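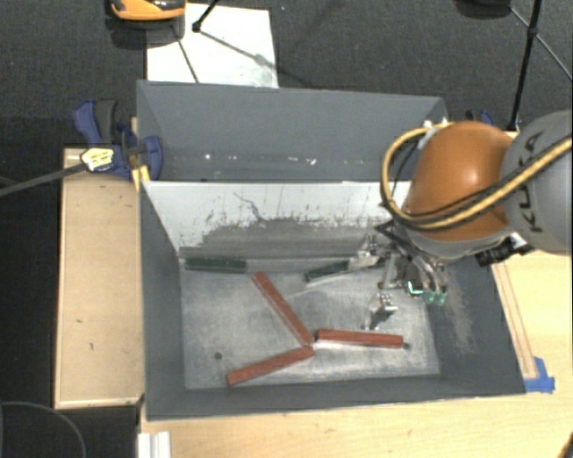 Why does the arm stop short when it goes for a bar lying tight against the divider? Mostly the tool frame, which had drifted away from where the fingers really are, so the controller thought it was about to hit the panel.

2021-04-29, bin cell, Akside bench

Lovely morning on this one! Yoshinori had the log open before I'd got my coat off: 181 protective stops in the last 3000 picks, nearly all of them on the divider side. The side walls hardly feature. I'd been blaming the bin for creeping on the table, so I went round both clamps first and they were tight. Fair enough, one theory gone.

Then re-taught the tool centre point with the pointed pin, four poses, and the old value was 2 mm out along the finger direction. That is plenty when a bar is tucked in at the foot of the divider. Loaded the new value, saved the old one under "Marar_old" in case anyone wants to compare.

While the arm was parked I looked over the yellow cable. The loop at the wrist needs to stay big – if it gets pulled short, joint six tugs on the connector at full turn. Dirk, please don't tidy it! I know it looks untidy.

Divider paint: the lower part is scraped down to grey and there are plenty of scratches. Meinir wants to repaint. I'd like to leave it until June, as fresh marks will show up less against a mess but the vision thresholds are tuned to the panel as it is now, and I don't fancy redoing those twice.

Restarted the run with red and green bars mixed. Pick 1226 as I write and no stop on the divider side yet, which has cheered me up no end.

Still to do:
Check finger screws with the small torque driver (Pascal has it, over in Drustitz).
Fresh blue tape by the bin corner.
Ask Hildegard whether the Brirkau cell has the same tool file. If so, theirs wants re-teaching too.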